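Packing up the Nitwood cases, 30/08/2026

Well, moving week came around faster than I wanted it to! Dede Quansah and I spent the whole afternoon with the hard cases that have been living at the Tromport unit since April, and I promised everyone who chipped in that I'd put something up on the page.

If you're new, we lend out cases to people who have to haul delicate stuff (lamps, instruments, one very large cheese dome). I've got 31 of them on the list now, which is more than my hallway was ever built for. The big dark gray one is my favorite – it's been to Westent and back twice, and I still haven't put a sticker on it. Piroska Halász keeps telling me to paint a number on the top so we stop mixing it up with the Abugri one. I keep saying I will.

A few people asked about scuffs. I leave them alone unless a latch or a rim is hurt, and a wipe with a damp cloth is all the tops ever get from me. Handles are another story, I check every one of those before a case goes out again, and so should you if you've got one at home right now (give it a good tug both ways!).

Returns go to the side door, same as always. More pictures once I've dug out my other memory card.

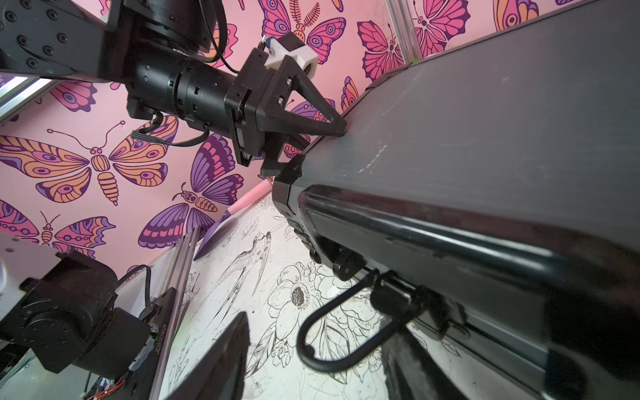 The big gray one, handle side – a few light scuffs and one scratch across the top.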